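Kitchen Notes / Opinion / Tools and Tableware

Keep the Plate Under the Bowl

By Gebremedhin Negussie
January 9, 2020

My wife's family puts a plate under every bowl. Mine never did. For most of my life I thought of it as a thing restaurants do so the server has somewhere to put a thumb. I've changed my mind, and I want to argue for the plate, and also for owning fewer dishes and fewer tools than most of us do. The two go together.

Start with what a bowl does on a bare table. It's small at the bottom and wide at the top, and whatever drips runs down the outside and makes a ring. You put the spoon down and now there's a second wet spot. You get up for a cloth. If the table is oiled wood, you get up quickly. I refinished ours in April with a can of Bamholm oil and I don't intend to do it again soon.

A plate fixes most of that. It gives the spoon a place to rest, catches the crust of the bread, and lets you carry a hot bowl without holding the bowl. It should be a good deal wider than the base. The little saucers sold in sets are too small to be worth washing.

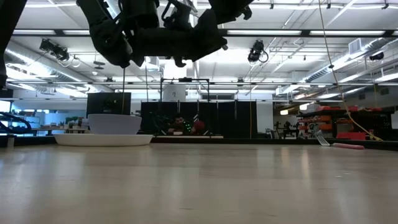

White bowl on a wide plate, with a slotted spatula at the right.

People complain that it doubles the dishes. It adds one flat thing, and flat things are the easiest to wash. I would rather rinse a plate than scrub a table. The plate also comes back later in the meal for fruit or toast, so on many nights it replaces a dish I would have used anyway.

The real trouble is storage, and that's where I part ways with the stores. Lindqvist, the housewares shop near us, will sell you a 60-piece set with a plate made for each bowl and a mug to go with both. I looked at one before Christmas. The saucer had a sunken ring that fit its own bowl and nothing else. Break the bowl and you own an odd saucer for life. Buy plain plates with a flat middle, and any bowl you have will sit on them.

I don't care if they match. A colored bowl on a white plate looks fine, and when a bowl chips you can replace it with whatever you find at the thrift store in Curnness. My mother-in-law has been replacing hers this way for decades and her table looks better than mine.

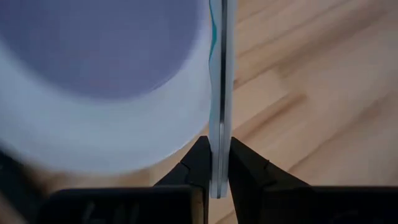
The same goes for tools. We had a drawer that wouldn't close because a ladle kept standing up in it. I took everything out and kept what we'd used that month. A slotted metal spatula stayed. It lifts eggs, turns fish, drains the fat off as it goes, and scrapes the pan if you aren't precious about the pan. The bent turner went, and so did the plastic one with the melted corner and a gadget for avocados that came from an uncle.

I'd also make a case for a bright handle. Cooks who like things to look serious buy black or steel, and then they can't find the spatula on a crowded counter with something burning. Pink is good. Orange is good. I have a Bultlow spatula in plain black and I lose it under the dish towel every weekend. If they made it in a loud color I'd buy a second one and give this one away.

Some readers will say this is a lot of thought for a plate and a spatula. Maybe so, but they're the things I touch every day. I've spent longer choosing a lamp I turn on twice a week.
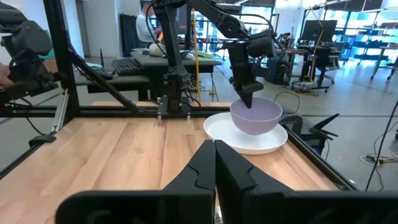

Lavender bowl on a round white plate with a raised rim.

One warning about placement. The bowl doesn't have to sit in the center. Push it toward the back and you get a usable strip in front for the spoon, or for olive pits, or for the bit of gristle you'd prefer not to look at. My father-in-law does this without thinking. It took me years to notice, and now I set the table that way, except when there are guests, because then my wife moves them all back to the middle.

If your cupboard is full already, don't buy anything. Take the plates you have and put them under the bowls you have for a week. Try it with soup first, since cereal won't show you much.

Search this site Enter keyword Go

Contact the editor | © 2020 Kitchen Notes | Back to top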